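Clutgate README

I wrote Clutgate to get my old blog out of the Floline CMS and into plain text files. It moved all 1436 posts in 90 seconds, which made my whole week! 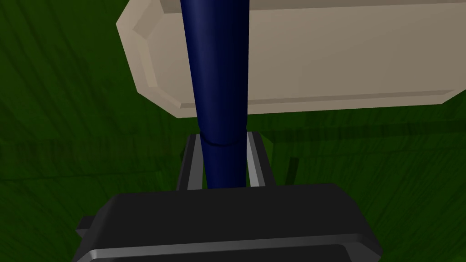
Simulated view with a beige panel over dark green.

You'll need a database dump and a bit of patience (comments come across, but threading is still flaky). Run the importer on a copy first, then check your accented titles. My "Londoño" page came out as gibberish until version 2. 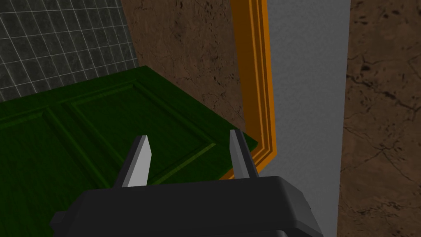 If you're on the Flornico theme, turn off its shortcodes before you export. Kalliopi Kyriakidis sent me that fix in August - thank you!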